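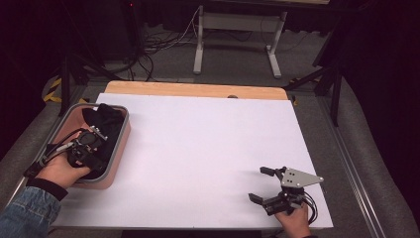

by Gerd Kohlhase

Fourteen months into playing the baritone sax and I finally did a whole gig on it! Two sets, a full room, and my lower lip felt like it belonged to someone else by the time we packed up. I've been wanting to write this ever since Monday's rehearsal, when Edeltraud Eichhorn asked me why on earth I'd switched from tenor after all those years, and I gave her such a long answer that the rest of the horn section went and made coffee.

So this is the long answer, written down, with a bit about the gig at the end.

I started on tenor in the school band in Troritz, mostly because it was the one left in the cupboard. I loved it right away and never thought about playing anything else. I played it in a wedding band, in a ska band that lasted one summer, and then for years in Doolan, which is the nine-piece I'm still in. Our book is mostly soul and old R&B, with a few of our own tunes that Reinhold Steinbach writes on the train and hands out with the coffee stains still on them.

Then our bari player moved away, and for a while we just went without. You wouldn't think one horn makes that much difference, but everything we played sounded like someone had taken the rug out of the room. The trumpets were bright, the trombone did his best, and there was just this hole underneath. Reinhold tried rewriting a few of the charts. He gave me some of the bari lines up an octave, and I remember playing them and thinking – wait, this is the good part! The bari had been having all the fun down there and I'd been standing right next to it for years playing pads.

I bought mine used, from a repair shop called Zundale that's tucked in behind a bakery. It cost me $3000, which was all the money I had set aside for a new bike and then some. It has a low A, a dent in the bow that somebody has smoothed out pretty well, and lacquer that's worn off wherever a left hand would go. The guy in the shop let me sit in the back and honk on it for an hour. I played the bottom line from one of our openers over and over and the window buzzed every time I hit the low B flat. I was sold before he'd even told me what he'd done to the pads.

Now the hard part. I figured a saxophone is a saxophone, the fingerings are the same, how bad could it be? Well, the air! On tenor I could get through an eight-bar phrase without thinking about it. On the bari I was out of breath in bar three and seeing little lights. For the first month I did nothing but long tones, 40 minutes a day before work, with the metronome going so slowly that my neighbor asked if there was something wrong with my clock. I also had to learn to stop biting. If you come from a smaller horn you'll want to pinch the top notes into place, and the bari just squeaks at you until you quit it.

What helped me most was a lesson with Ibsa Abdella, who plays bari and bass clarinet and has the fattest sound I've ever heard from four feet away. She had me play with just the mouthpiece and the neck, then made me sing the line, then play it again. She also told me to go up half a strength on my reeds and then, two weeks later, to go back down again. I still don't know if that was the plan all along or if she changed her mind, but the sound I came out with was twice as big as the one I went in with.

Strap advice, if you're thinking of trying this yourself: get a harness. I used my old tenor neck strap for the first few rehearsals and couldn't turn my head to the left for days. Also, measure your car. I had to take the child seat out of mine to get the case in, and then put it back in the dark at one in the morning, in the rain.

Anyway, the gig! We played the Drelgate, which used to be a movie theater and still has the slope in the floor, so the band looks slightly uphill at everybody. It was packed. Elfriede Diekmann was on drums and she was on fire, pushing every tune just a hair faster than we'd rehearsed it, and I hung on for dear life. We opened with one of Reinhold's, the one with the stop in the middle where the bari has two bars alone. I had practiced those two bars so many times that I was humming them in the supermarket. I cracked the first note a little, then the rest came out huge, and someone near the front yelled, and I missed my next entrance completely because I was grinning too hard to get my mouth around the mouthpiece.

Second set was looser and better. We stretched out the slow one, and I got a solo, my first on this horn in front of people. I stayed low nearly the whole time. On tenor I always used to climb up to the top when I ran out of ideas, and down there you can't really do that, so I just played fewer notes and leaned on them.

I still have the tenor, and I'll be playing it on two tunes when we record in June, so it isn't getting sold (three of you have asked already!). The bari needs a new neck cork before then, and I need to get the fast unison line in the closer under my fingers. At the moment I can play it at three-quarter speed, and Elfriede has never played anything at three-quarter speed in her life.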